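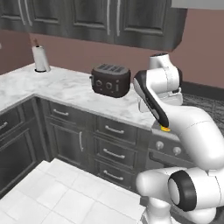 Week 6: Humidity, Pitch and the Upright Piano

Courses > Piano Technology > Handouts > Week 6

Instructor: Kusum Tripathi
Read before Tuesday's bench session. Bring your tuning lever, your mutes and last week's worksheet.

1. Why pitch moves

A piano that was in tune in summer will usually be flat by late winter, even if it has hardly been played. The strings get most of the blame, but the main cause is the soundboard. Spruce takes in moisture from the air and swells across the grain. The board is held at its edges, so when it swells, the crown rises and pushes the bridges up against the strings. Tension goes up and the pitch goes sharp. In dry air the board shrinks, the crown drops and the pitch goes flat.

The change is uneven. It is usually easiest to hear in the middle of the keyboard, and on many uprights there is a clear step at the break between the bass and tenor bridges. If a customer says the piano "sounds sour in the middle," check the season before you check the pins.

2. What to look for on a service call

Start with the room. Note any heating vents, fireplaces, outside doors and windows that get direct sun. Ask when the heat was turned on for the year. A piano against an inside wall is often more stable than one against a poorly insulated outside wall, but a vent below the keybed cancels that advantage.

Put your hygrometer inside the bottom panel and leave it there while you do the rest of the inspection. Write down the reading before you tune. On the Huncombe upright in the workshop, the reading last January was 47 percent, and the piano held well for the rest of the term.
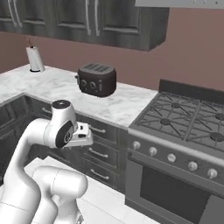 Kitchen with gas range and countertop toaster.

Next, check the parts that react to moisture:

- Keys: press and release slowly. A slow return can mean swollen bushings at the balance rail or front rail.
- Hammer centers: sluggish hammers in damp weather, clicking or side play in dry weather.
- Plate and case screws: wood shrinks away from them in winter. Snug only, do not force.
- Soundboard: look for open cracks and listen for a buzz at loose ribs.
- Tuning pins: feel for low torque. Mark any pin that slips and report it to the owner.

A crack in the soundboard does not mean the piano is finished. Plenty of cracked boards sound fine. What matters is whether the ribs are still glued.

3. Pitch raise or fine tuning?

If A4 is only slightly off, go straight to a fine tuning. If the whole piano is well flat, do a pitch raise first – a quick pass through all the strings, set a little sharp of the target to allow for the drop as the load on the board increases. Then tune normally. Trying to do a fine tuning in one pass on a flat piano wastes your time. The first notes you set will have moved by the time you reach the top octave.

Old or rusted strings need care. Lower the string slightly before you raise it, to break it free at the bearing points. Tell the owner in advance that a string may break.

4. Advice for owners

Keep it short. Most people will remember two or three things from a visit. Hafiz Setiawan, who runs the service desk at Peltard, leaves a card inside the lid with these lines:

- Keep the room steady.
- Do not put plants or drinks on the piano.
- Have it tuned at the same time each year.

A bowl of water inside the case is not a humidity control system, and it can spill. Where the room cannot be kept steady, suggest an installed system and explain that the pads and water need regular attention.

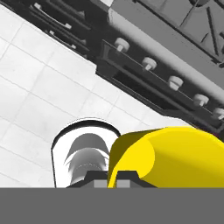
White tile with light gray grout.

5. Bench work for Tuesday

Work in pairs. Benedito Rocha will have the Oleck and Tambunan uprights open by the time we start.

Take a humidity reading and record A4 before touching anything. Check the key return across the full compass and mark slow keys with chalk. Ease no more than 3 keys per pair, and have Benedito look at each one before you put it back. Finish with a unison exercise in the tenor section.

Worksheets go to Farah Manurung at the end of the session. Anyone who missed the string splicing practice should see her about a makeup time.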